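Teaching two-armed robots in a simulated kitchen
Speaker notes, Boonsong Meesuk
Afternoon session, Sukprasert Hall, Murkavstead

Opening (2 minutes)

Say good afternoon, name, where I teach. I run the robotics elective at Trerkedach with Gilang Saragih. He takes the programming half and I take everything else, including the grading.

The talk covers one semester project, called Kirik. Students drive a two-armed robot around a simulated kitchen, record what they do, and train a small model on the recordings. No physical robot. Ask who in the room runs a class or a club, and who has hardware. If most hands stay down on hardware, spend longer on the setup section and skip the part on lab safety.

Mention that the handout is on the table by the door and has the course schedule on the back.

Why simulation (3 minutes)

We had one real arm for several years. Thirty-six students, one arm. Do the math out loud with the audience: in a 50-minute period a student got a turn every few weeks. The ones who were quick and confident got more, and the ones who needed the practice got less. Gilang kept a sign-up sheet and it didn't help much.

In the simulator everybody works at the same time. A dropped object costs nothing. A student can run the left arm straight into a cabinet and reset.

Be fair about the losses. Students don't learn to tighten a loose bolt, they don't learn what a tired motor sounds like, and they tend to trust the sim too much. I'll come back to that.

The task (4 minutes)

Every team of three gets the same robot and a different kitchen layout. The robot has two arms, each with a parallel gripper, and it starts somewhere on the kitchen floor. Teams pick a job from a list. The easy jobs are things like moving one item from the counter to another surface. The hard ones need both arms.

Explain the controls: two handheld controllers, one per arm, and a foot pedal for the base. Half the class had never used anything like it. Let people know the first period is always a mess and should be planned as one.
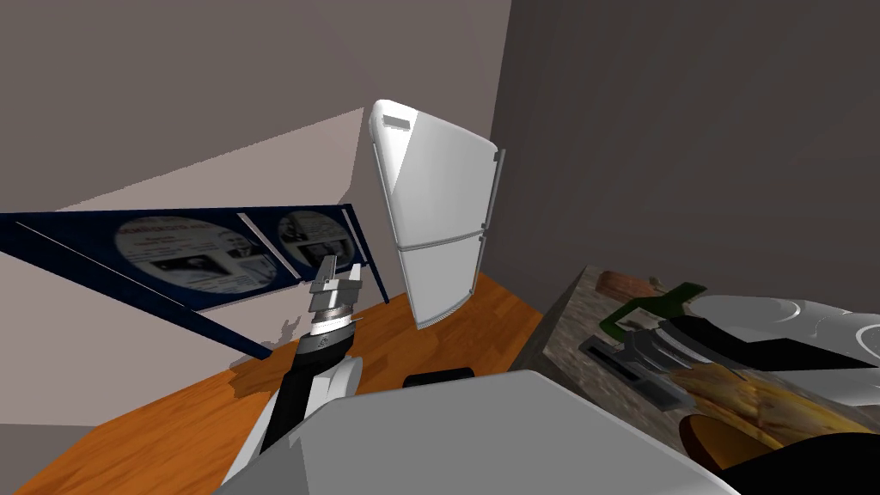 View over the robot's body: refrigerator in the middle, counter on the right, one arm on each side.

Point out how much of the view the robot takes up. The body covers the bottom and the right arm reaches in over the counter. Students complain about this in the first week. They want a clean view from the ceiling. We don't give them one during driving, and the model doesn't get one either.

Ask the audience where they would send the left gripper if the job were on the counter. Usually someone says "out of the way," and then I ask what that means in joint angles. It's a good question to leave hanging for a minute. An arm with nothing to do still has to be somewhere, and teams who ignore it end up with recordings where the idle arm wanders. The model then learns to wander too.

The same question comes up with anything that stands on the floor. It is easy to watch the hand that is working and bump something with the other elbow.

How the class is run (5 minutes)

Weeks one and two: driving practice, nothing saved. Each student has to finish a simple pick and a simple place with each arm. I check these myself from 3:15 until the late bus.

Weeks three to six: recording. A team has a driver, a watcher, and a logger, and they trade places every ten minutes. The watcher calls out what the other arm is doing. The logger writes down the start time, the job, whether it finished, and one line about anything odd. I used to let them type the log and I've gone back to paper – the typed ones were all "ok" and "fine."

Weeks seven to nine: sorting and training. Gilang takes over here.

Week ten: test runs in a layout the team hasn't driven in.

If there's a question about grading: the log is 30 percent, the recordings 30, the written report 40. The model's success rate isn't graded. We tried grading it in the first year and the teams all picked the easiest job on the list.

What we recorded (4 minutes)

Over the semester the class saved 1,104 episodes. Leave the number up for a moment. It sounds like plenty.

After sorting we kept 479. The rest went out for ordinary reasons: the driver started recording before the arms were in position, the item rolled off and the driver chased it for a minute and a half, someone paused to talk, the file was saved twice under two names. A few were fine runs of the wrong job.

Students were upset about this, and one team lost nearly everything they had done in week four. I'd now do the first sort at the end of week three, while they can still change how they drive. Tell the audience to write that down if they write down one thing.

We set 104 of the kept episodes aside for testing and locked the folder. Gilang has the only password. Somebody asks for it every year.

Camera views (4 minutes)

Three views go into the model: one from the robot's head and one from each wrist. The head view gives the layout. The wrist views give the last few inches before contact, and that's where most of the failed grasps happen.

Students are bad at reading the wrist view when they start. There is no horizon. A surface fills most of the picture, the fingers come in from one edge, and everything else shows up as a corner of something. They turn the wrist and lose track of which way is toward the robot.

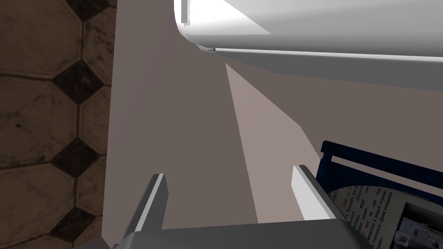 Our fix is a short exercise. Each team takes ten still frames from the wrist camera and writes down three things for each one: what surface the gripper is over, whether the fingers are open or closed, and which way they would move next. Then they swap with another team and compare. It takes one period. The arguments are loud and mostly useful.

Where teams disagree, it's nearly always about height. With a plain, flat surface under the gripper there's very little to judge distance by. Patterned floor tile is easier, as the pattern gets bigger when you come down. Shadows help if the layout has good ones. A couple of teams started touching down gently on purpose at the start of each run to learn the height, and that turned out to be bad for the model, which learned to tap the counter before doing anything.

Things look a little off in the simulator. Small print on posters and pages smears, edges go jagged. Students ask whether that matters. For these jobs we haven't seen that it does, but I tell them it's a fair thing to test and one team did their report on it.

Training (3 minutes, Gilang if he's here)

Keep this short for this audience. The model is small enough to train overnight on the two desktops in our lab. Students change three settings and leave the others alone. They keep a table of what they changed and what happened.

If Gilang takes this part he will want to show the loss curves. One slide is enough.

What went wrong (4 minutes)

The controllers ran out of charge in the middle of second period for most of September. Buy spare batteries before anything else.

Two teams shared a computer and overwrote each other's settings file. We now make a folder per team, with the team name in the file name as well.

Quiet students ended up as permanent loggers in spite of the ten-minute rule. A kitchen timer on each desk fixed most of it.

And the trust problem from earlier. In the sim, a student will swing an arm at full speed past the refrigerator and not think about it. When we brought out the old physical arm at the end of the semester, two of them did the same thing, and I hit the stop button both times. So we now have a speed limit in the sim from week three on, set to what the real arm can do. They hate it for a day or so.

What it costs (1 minute)

Six desktops the school already had, six pairs of controllers, six pedals, batteries. The simulator license is free for classes. The biggest cost is the teacher's time in weeks three to six, and I would not try it alone with a full class.

Next year (2 minutes)

More layouts, fewer jobs. Sort in week three. A shared list of rejected episodes with the reason next to each one, so that next year's students can watch them before they drive. Gilang wants to add a job that needs a handoff from one gripper to the other. I've said yes if he writes the instructions.

Questions

Likely ones: age of students (16 to 18), prior coding (one semester), can it run on laptops (slowly), can we have the log sheet (yes, it's in the handout).

If time is short, drop the cost section and point to the handout. We have to be out of the room by 4:30.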